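The Bemthorpe Residents' Newsletter
Winter issue, July 9, 2022

The great porridge question

Winter has settled on Bemthorpe with its usual lack of manners. The frost has taken the last of the basil, the hall heater is making the noise again, and the letters to this newsletter have turned, as they do every year, to porridge.

I had hoped to avoid it. Last winter's correspondence ran from the first cold snap to the footy finals and cost me two subscribers and a neighbour's good opinion. But an item in the January issue, written in forty-degree heat and meant as a joke, suggested that anyone who makes porridge in the microwave should be made to declare it on the electoral roll. I have had 21 letters since. One was laminated.

The positions, for those new to the district, are as follows. There are the soakers, who put their oats in water before bed and would like you to know it. There are the stovetop people, who stand and stir for as long as it takes and consider everybody else to be rushing through life. There are the microwavers, who are by far the largest group and the least likely to write in. And there is a small but vigorous salt faction down the Cleromton end, who regard brown sugar as something you give to a horse.

I have tried to be fair. I soaked for a week. I stirred for a week. I was late to the dentist on account of stirring, and the receptionist was not interested in my reasons. My own finding is that soaked oats are creamier, that stirred oats are creamier again, and that both of them stick to the saucepan with a grip normally seen in marine life.
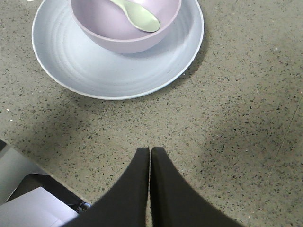 FROM THE KITCHEN

A bowl on a plate was how my grandmother served it, and I was well into my twenties before I worked out what the plate was for. It was for the toast. The toast arrived halfway through, when you had made a fair go of the porridge and could be trusted with something nicer. Skip the plate and you end up resting your crust on the newspaper, and then you are eating the cricket scores.

Several readers have asked about quantities, having been let down by the back of the packet. The packet assumes a person of modest appetite who has nowhere to be. I use half a cup of rolled oats to a cup and a half of liquid, half of that milk if there is any left, and a pinch of salt so that I can look the Cleromton people in the eye at the shops. Steel-cut oats want more water and a great deal more patience. Quick oats want neither, and will set like render if you stop to answer the phone.

On toppings I will say only that the district has lost its way. Stewed rhubarb is sound. Golden syrup is sound, applied in a thin spiral and not, as one correspondent proposes, "until you can't see the oats". Banana is acceptable if it is going brown and you feel guilty. One household on the ridge road is putting peanut butter and grated carrot in theirs, and has sent me the recipe twice in case the first one went astray. It didn't.

Then there is the saucepan. Fill it with cold water the moment it is empty and leave it alone until lunch. Hot water cooks the residue on further, a fact I learnt from a very stern letter and have since confirmed at the cost of a scourer. People with dishwashers tell me that the dishwasher handles it. I have eaten off their spoons and I have my doubts.

A word on the oats themselves. The Yusof grocery has them loose again after some months without, in the big bin by the lentils, and you may bring your own jar provided it is clean and you don't hold up the queue discussing it. The Grundis bakery has started an oat loaf for those who would like their porridge in slices. It is very good toasted and goes stale by the second day, so buy a half.

The porridge breakfast at the hall will go ahead as usual at the end of the month. There will be two pots, one with salt and one without, and they will be labelled this year. Bring your own bowl and spoon, and a plate if you were properly brought up. Gold coin at the door, with takings going towards the heater, which raised $122 last time and has spent the year since demonstrating that this was not enough.

Further letters on porridge can be left in the box outside the hall. It leaks a bit in the rain. Letters on crumpets will be held over until August.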